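How to Read a Fitness App's Training Plan Before You Trust It

By Troels Dalsgaard
11/9/18
887 shares | 8 comments

Every runner I know has been handed a plan by an app at some point, and most of them followed it without asking where it came from. I did too. In September I sat down with the plans from Coment and Rultano, two of the apps people at my club use, and tried to work out what they were telling me to do. It took a pencil and one evening. You can do the same with yours.

Step 1. Write out the whole plan on paper. Apps like to show you one day at a time, and a single day always looks reasonable. Put all the weeks on one sheet and add up the distance in each.

Step 2. Look at the jumps. Go down the weekly totals and mark any week that is a lot bigger than the one before. My Rultano plan had two big jumps back to back and then a "recovery" week that was longer than week one. I don't know who calls that recovery.

Step 3. Find the easy days. Count as easy only the runs you could do while talking. "Steady" is a word that can mean anything, so don't give it the benefit of the doubt. If most of your runs are steady, tempo or "progressive," you are being asked to race all month.

Step 4. Check what it knows about you. Change your age or your last race time in the settings and see if the plan moves. With Coment, I made myself thirty years older and lost one set of hill sprints. Everything else stayed put. "Personalized" is doing a lot of work there.

Step 5. Be careful with the numbers on the sales page. Coment says 1,326 runners finished its spring program. Fine, but out of how many who started? I wrote to ask and got a discount code.

Step 6. Fix it yourself. Cut the biggest weeks down, turn one hard run a week into an easy one, and put in a real day off. If the plan wants 1,000 meter repeats and you have never done any, start with half the number it gives you. Pearce, the free paper plan our club has passed around for years, is dull and does most of this already.

If something hurts for more than a few days, stop and see a person with a license. The app will just move the workout to tomorrow.

And go to bed earlier. I haven't seen a paid feature yet that I'd take over an extra hour of sleep.
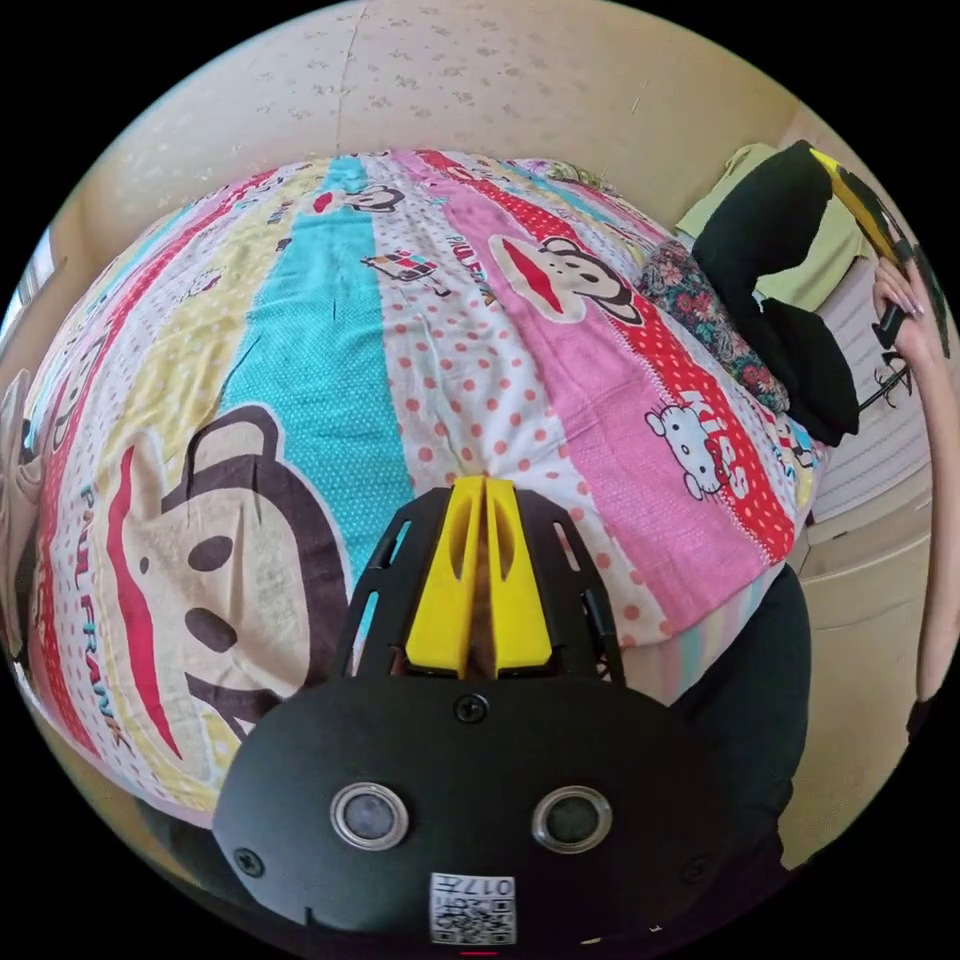 A bed with a striped Paul Frank quilt.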